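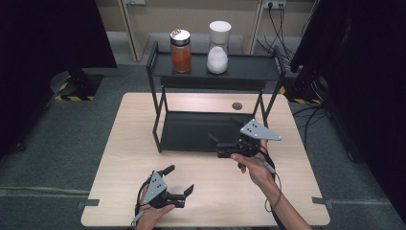
Figure 4. Two-tier rack on a tabletop, containers on the upper shelf.

4. Setting Up Your Pantry Labels

This section covers first use of the Prorkeck label printer and the Plallano storage app. Read Section 3 (Battery and Charging) before you start. The printer will not pair with a phone while the low battery light is on.

4.1 Before you begin

You will need:
The printer and its charging cable
One roll of labels, already loaded (see Section 2)
A phone or tablet with the Plallano app installed
A dry cloth

Empty one shelf at a time. If you pull out the whole pantry you will end up labeling things in a hurry, and labels applied in a hurry tend to go on crooked.

4.2 Pairing the printer

1. Hold the power button until the light turns blue.
2. Open the app and tap Devices, then Add Printer.
3. Choose your printer from the list. The last three digits of its number are printed on the underside. On the unit used for this guide they are 215.
4. Tap Pair. The light stops blinking when the connection is made.
5. Tap Test Label. A short strip reading OK should feed out.

Note: If the printer does not show up, turn off any other label printer nearby and repeat from step 1. If it still does not show up, see error 480 in Section 9.

4.3 Creating a shelf list

1. Tap Lists, then New Shelf.
2. Give the shelf a name. Short names print larger. "Spices" is easier to read from a distance than "Spices and baking, left side."
3. Add each item by typing its name or by scanning the barcode on the original package.
4. Enter the date you opened the item. For whole spices you can leave this blank.
5. Tap Save.

A shelf list holds up to 599 items. Each item can carry one reminder. Ground spices are set to remind you after 10 months, and you can change this under Settings, Reminders. Salt and sugar have no reminder unless you add one.

Note: Refilling a jar does not reset its date. Open the item and tap Refilled.

4.4 Printing and applying labels

1. Wipe the jar with the dry cloth. If it has been washed, let it dry fully first.
2. Select the item and choose a label size. Use Narrow for shakers and curved containers, Wide for straight-sided jars and bins.
3. Tap Print and wait for the cutter to click before you pull the label out.
4. Peel the backing from one corner.
5. Press the middle of the label down first, then smooth outward to both ends.

On a container with a waist, put the label on the widest flat part or on the cap. Labels placed across the narrow part will lift.

Caution: Do not pull on the label while the printer is feeding. This can bend the cutter.

Caution: Labels are not for use inside an oven, microwave or dishwasher. Remove them before washing.

4.5 Removing old labels

Warm the label with a hair dryer on low and peel slowly from one end. Rub off what is left with a little cooking oil, then wash with dish soap. Do not use a blade on plastic containers.

4.6 Sharing a list

Anyone in the household can use the same list. Tap Share and enter the other person's email address. Shared users can mark items as low but cannot delete a shelf unless you allow it under Permissions.

Lists made with the older Balness app can be brought in under Settings, Import. Reminders do not carry over and have to be entered again.

Section text by Arturo Donati. Revised in July for app version 3.

Continue to Section 5, Freezer Labels.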